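Jonura Grip Planner – grasp planning for the boxes you really have

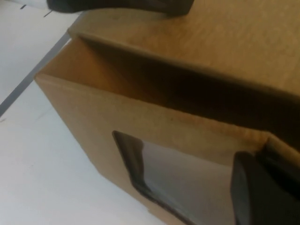 I wrote the first version of Jonura because I was tired of teaching pick points by hand. You'd get one carton working, then the packaging changed and you'd be back at the pendant until supper. Jonura takes the view from a wrist camera, finds the edges it can trust and hands your controller a short list of grasps, best one first. Cardboard is where I spend most of my time, and open boxes are the fun ones! Take a brown box lying at a slant with a window cut into its front panel: the planner has to keep the real rim apart from the edge of the cut-out, and it can't treat that pale gray opening as a solid face. We score the two separately, and you can see both scores in the viewer.

Dalva Queiroz built the viewer, and it's my favorite part. You can scrub back through a run, click on any rejected grasp and read why it lost (finger clearance, bad angle, too much shadow on the edge – that kind of thing). Leopold Hofstetter looks after the controller side, so if your arm does something odd at the end of a move, he's the one who'll write back.

What you get:
Planner, viewer and simulator in one installer
7 starter profiles for two-finger grippers
Regression set of 2197 recorded grasps, so you can check your own tweaks
Email support from the three of us

Single-cell license: $998
Extra cells: $75 each

Runs on Linux, no cloud account needed. Version notes and the July update are on the downloads page – please read the calibration note before you install over an older copy.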